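Visite d'un entrepôt logistique à louer : journée portes ouvertes chez Keltura

Imprimer | Envoyer par e-mail

Keltura ouvrait ses portes le 3 mai 2024 aux entreprises qui cherchent de la surface de stockage. Nous y sommes allés pour le compte d'un client qui quitte un bâtiment devenu trop petit et qui veut signer avant la fin de l'été. La visite a duré toute la matinée, avec une présentation en salle puis un tour complet des cellules.

L'accès se fait par un rond-point et une voie privée à double sens. Deux semi-remorques s'y croisent sans difficulté. Le poste de garde relève les plaques et remet un badge par véhicule, à rendre à la sortie. Le parking du personnel est séparé de la cour des camions par une clôture, avec un passage piéton protégé jusqu'aux bureaux.

Le site compte 13 cellules. La plus petite fait 1 000 mètres carrés et c'est celle qui intéressait la plupart des visiteurs. Deux cellules voisines peuvent être réunies : la porte coupe-feu qui les sépare reste alors ouverte en exploitation et se ferme sur détection. Fitzgerald Abernathy, responsable de la location, a fait la démonstration deux fois, la seconde à la demande d'un assureur qui prenait des notes.

Le sol est une dalle béton surfacée, refaite en mars dans les cellules du fond. Les anciennes présentent des joints usés au droit des quais, et il faudra demander leur reprise avant l'entrée dans les lieux si l'on travaille avec des chariots à petites roues. Nous l'avons fait inscrire au compte rendu.

Une partie des cellules est livrée avec des palettiers de marque Brikik, installés par le locataire précédent et rachetés par le bailleur. Les plaques de charge sont en place et lisibles. Le dernier rapport de contrôle nous a été montré, sans copie. À réclamer.
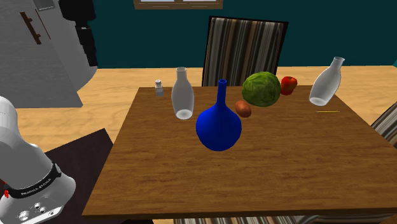 Le locataire peut-il faire démonter les palettiers ?

Le démontage est possible avec l'accord écrit du bailleur, à la charge du locataire, et les éléments doivent rester stockés sur le site jusqu'à la fin du bail.

Côté quais, chaque cellule dispose de niveleurs hydrauliques et d'un accès de plain-pied pour les véhicules légers. Les sas d'étanchéité ont été changés sur la façade nord. Sur la façade sud, plusieurs sont déchirés en partie basse. Le remplacement est prévu selon Keltura, mais aucune date ne figure dans le dossier remis aux visiteurs.

Le chauffage se limite à un maintien hors gel. Une seule cellule est isolée pour la température dirigée, et elle est occupée par Bumolell, qui y prépare ses commandes. Nous n'avons donc vu cette partie que depuis le couloir technique. Pour notre client, qui stocke des pièces de quincaillerie, cela ne change rien.

Les charges ont occupé une bonne part des questions. Le gardiennage, l'entretien des voiries et la vérification du sprinklage sont répartis au prorata des surfaces. L'électricité est relevée par sous-compteur. Le nettoyage de la cour l'hiver n'est pas compris dans le forfait et fait l'objet d'une facture à part – un point que l'ancien locataire, Keane, avait contesté d'après ce qui s'est dit autour du café.

Le bail proposé est un bail commercial classique, avec un dépôt de garantie et une caution bancaire au choix. Pour les besoins courts, Keltura propose aussi un stockage à la palette dans une cellule partagée, avec un minimum de 80 palettes et un préavis d'un mois. Les entrées et sorties y sont faites par le personnel du site, uniquement sur rendez-vous.

Les bureaux sont à l'étage, au-dessus des quais. Ils sont corrects, un peu sombres, et on y entend les niveleurs. Le local de charge des batteries est bien ventilé et se trouve à 100 mètres de la cellule que nous visons, ce qui fait beaucoup d'allers-retours pour les caristes. Nous avons demandé s'il était possible d'installer un point de charge plus proche. La réponse dépend de l'assureur du bailleur et doit nous parvenir par écrit.

Une seconde visite est à prévoir avec le responsable d'exploitation du client, pour mesurer les hauteurs libres sous poutre et vérifier la largeur des allées avec son propre chariot.

2 commentaires | 5 partages

Contact | Mentions légales | Tous droits réservés | Haut de page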